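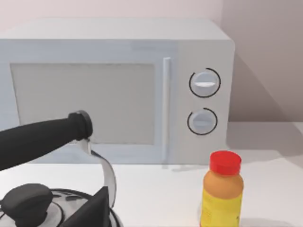
Setting up the microwave task in the Jullow kitchen pack

The Korndale kit comes with the Jullow kitchen pack, a set of simulated worktop tasks for a single arm. This page covers the microwave door task from loading to first score. It assumes the simulator is installed and the arm model passes the start-up check. Last revised 18 July 2024.

1. Load the task

Open the task list and pick Microwave, then Open Door. The default layout puts a kettle and a bottle near the appliance. Leave both in place for the first run – the scores in the reference table were taken with them there. They can be switched off later under Objects.

2. Set the grasp point

The microwave has a long vertical handle to the right of the door window. Select it in the object tree and place the grasp marker at mid-height. A marker set too near the top makes the wrist roll early, and the planner will reject the path. The two dials on the control panel have their own task and should stay locked.

3. Check clearance

Turn on collision shapes and step through the approach. The arm comes in from the left, so its path may pass close to the kettle handle. Set the margin to 15 mm. If the planner still reports contact, raise the via point by 4 mm and try again.

4. Run the batch

Set the number of trials to 40 and the seed to 277. Start the batch from the Run tab. With rendering off it finishes sooner, but no clips are kept for failed trials.

5. Read the results

Each trial is logged as open, partial or missed. Partial means the door moved but stopped short of the target angle. A high partial count usually points to the pull arc – reduce the radius before changing the grip force.

Known issues

Packs downloaded before April use the old handle mesh, and grasp markers saved with it will not load. Delete them and place new ones.

The Utska gripper model needs the Cisneros driver file, sold separately.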